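Call for participants: student project on household robots, spring group

The robot club in Harstead is looking for people who want to join our project on handling clothes. We are a student project, but you do not have to be a student to take part. We need two kinds of people: members for the building and programming team, and participants who collect recordings at home. Please read to the end before you write to us, because many questions we receive are answered in this text.

What the project is

The project has the name Cui. It started as a class assignment two years ago and it continued after the class was finished, as some of us did not want to stop. The goal is that a robot arm with a simple two-finger gripper can pick up a piece of clothing, lay it flat and fold it. For a person this is small work. For a robot it is still difficult, as a shirt has a different shape every time it is put down.

We teach the arm from recordings made by people. A participant holds a gripper in the hand, with a small camera on it, and does the work with the gripper in place of the fingers. The software learns from the movement of the gripper and from what the camera saw. The arm in our workshop has the same type of jaws, so what a person can do with the tool, the arm should be able to learn. It sounds simple, and in some parts it is simple. Other parts have cost us whole weekends.

At present we have 217 usable recordings. Our plan is to have 2000 before the regional student competition in Nalberg, where we want to show the arm with clothes it has never met before. Last year we took part with towels only and we came in the middle of the list. The judges wrote to us that the folding was neat but the towels were always the same. We think they were right.

Who can participate with recordings

Anybody over 18 years who lives in Harstead or near enough to come to the workshop for the introduction. You need no technical knowledge. You need a home where clothes can be laid on a bed, a table or a sofa, and the patience to do the same thing many times. Left-handed people are very welcome, we have almost only right-handed recordings until now.

You borrow one gripper set for 9 days. In this time we ask you to make 28 recordings, each of them one to three minutes long. You can do them all in two evenings or a few every day, as you like. Most people need one evening to become friends with the tool. The first shirts will go badly and this is normal. Please send us these recordings too and mark them as practice.

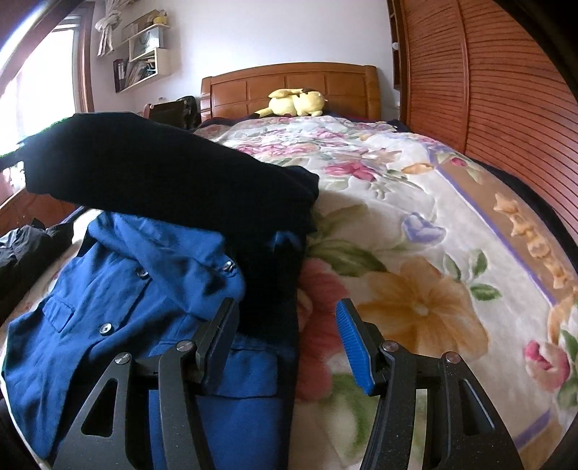
We do not want a prepared room. In the first months we recorded only in the workshop, on a white table with good lamps, and the arm learned to work on a white table with good lamps. When we put it in front of a patterned blanket it grasped the blanket. So please use your own bed with your own bedspread, and your own clothes in the condition they have. Wrinkles are good. Collars, buttons and pockets are good also, because a gripper catches them in a different way than plain cloth. If there are several pieces on top of each other, take them one after one and make a separate recording for each.

What we ask you not to record: other people, children, letters or documents that can be read, and screens. Please look around the room before you begin. The camera has a very wide view and it sees more than you expect – shelves, windows, the things on the chair. You can look at every recording on your own computer before you give it to us, and you can delete any of them without telling us why.

What you get

The project has little money. For a complete set of recordings we pay back your travel to the workshop, and you get a store card as a thank you. You are also invited to the evening where we run the arm on the new recordings, with soup and bread. If your name should be on our poster for the competition, tell us how it must be written. If you prefer to stay without name, this is also fine.

Who can join the team

We have open places in three groups.

Mechanics. The group takes care of the grippers, prints and cuts new parts and repairs what comes back from participants. Screws become loose in the joints and the rubber pads on the fingertips wear down, so there is always work. At the moment the group is comparing different pads, smooth and with ridges, on thin and thick cloth. It is helpful if you have used a 3D printer before, but we can show you.

Software. The group cuts the recordings, sorts out the bad ones and trains the model. You should be able to read and write Python. You do not need experience with machine learning, only one of us had it when we began.

Participant contact. We need one or two persons who hand out the sets, answer messages and do the introduction with new participants. For this you should be friendly on the phone and keep a list in order. If you speak a second language, please mention it in your message.

Team members come to the workshop one evening each week, from 6:30 p.m. until 9 p.m., and before the competition it will be more. Students at the technical school can receive project credit for one semester, but you must ask your teacher for permission before you start. We cannot do this for you afterwards.

The workshop is in the Urley building, ground floor, entrance from the yard. There is one step at the door and we have a ramp for it, please tell us if you need it. Bicycles can stand inside.

How to apply

Write a short message to Shengli Li, who leads the project, through the contact form of the club. For recordings it is enough to say your name, which weeks are possible for you and whether you are left-handed. For the team, please write some sentences about yourself and which group you prefer. We do not need a resume and we do not need grades. If you have built something, broken or finished, we would like to see a photo of it.

We will answer everybody, usually within one week. The places in the team are open until the end of December. For recordings there is no last date, but we have only four sets, and the people who write early will get a set early. If all are lent out we put you on the waiting list and tell you roughly when your turn comes.

The introduction takes one hour. We go through the tool, you fold two shirts with it under our eyes, and you sign the form about the recordings. Please bring an ID card and a bag that is big enough for a shoe box. The charger is in the box – check that it is still there when you bring the set back.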